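Bin picking: how many grasp attempts before I can trust the numbers?

Posted in Learning & Data by gantry_gladys

I've inherited a bin-picking cell and the job of feeding it. The arm goes into a grey bin, has a go at something, and we log whether it came up with anything. A script calls this a "grasp example". I call it my July.

So far I have 2059 attempts logged through Hona, which we use for recording. The model trained on them does nicely on things that lie there like gentlemen, and badly on anything shiny, see-through or shoved up against a wall. My manager would like to know how many more attempts are needed and would prefer a number with an end to it.

Two things I can't settle. Do I keep adding new objects, or do more with the ones I've got? And do I keep the failed grasps? The person before me deleted them "to keep things clean", so I have a very tidy record of a robot that has never made a mistake.

lidless_kettle

Keep the failures. All of them. A model that has only seen success has no idea what a bad grasp looks like, and will offer you one with full confidence. If the old ones are gone for good, I'd treat that first batch as warm-up material and keep it well away from your test set.

As for the count, I'd stop thinking about the total and look at what the attempts are made of. On the Pirzada cell we had a huge pile of data and most of it was the same few layouts, because whoever was on shift tipped the objects in, ran until lunch and only refilled when the bin was empty. Attempts one after another in the same pile are close cousins. We changed the rule to a fresh tip every two attempts, which everyone hated, and the wall cases improved more in a fortnight than they had all spring.
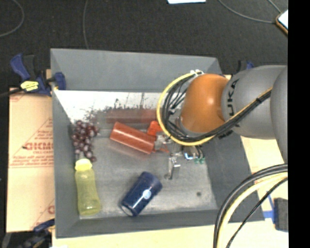

Mix the shapes within a single pile too. Long round things next to lumpy things next to something the depth camera can't make sense of. If you do all your bottles in one session and all your fruit in another, the model learns bottles and it learns fruit, and then falls over when a bottle leans on the fruit. Real bins are badly sorted, so sort yours badly.

Then, on purpose, put things where the gripper doesn't want to go: flat along a wall, into a corner, under another object. Random tipping gives you fewer of those than you'd think. We aimed for 300 wall and corner attempts before we looked at the scores again, and I wouldn't have trusted them much sooner.

Last thing: split train and test by pile, never by attempt. If half of one pile lands in training and the other half in test, your scores will be lovely and mean nothing. Ask me how I know. Or don't, the slides are still on the shared drive.

port_and_starboard

more data

rusty_spanner_club

Mostly agree with the kettle, with one grumble. A fresh tip every two attempts is fine if you have someone to do the tipping. We had me. I settled on reshuffling whenever the arm had missed twice running or the pile had visibly thinned, and it was good enough.

On shiny and clear objects, check your labels before collecting anything more. Ours were marked "success" by gripper width, and a thin slippery thing that squirted out on the way up still counted if it left late enough. I went through 144 of our supposed successes by hand with a mug of tea, and a depressing share of them were the gripper holding air. Weighing at the drop-off point sorted it. Lellix has a setting for this, hidden in a menu that I suspect was designed by somebody with a grudge.

Also write down anything you change in the cell, even small things: new fingertips, a lamp moved, the bin shifted a thumb's width. You won't remember in October, and the model will have noticed.

gantry_gladys

Thank you both (and thank you, port_and_starboard, for the effort). I checked, and our successes are decided by gripper width as well, so I know what I'm doing with the rest of the week. I've told my manager the number is "over 300, in the corners", and he has written it down. The old failures may still be on a Rirnance backup. If they turn up I'll post what difference they make.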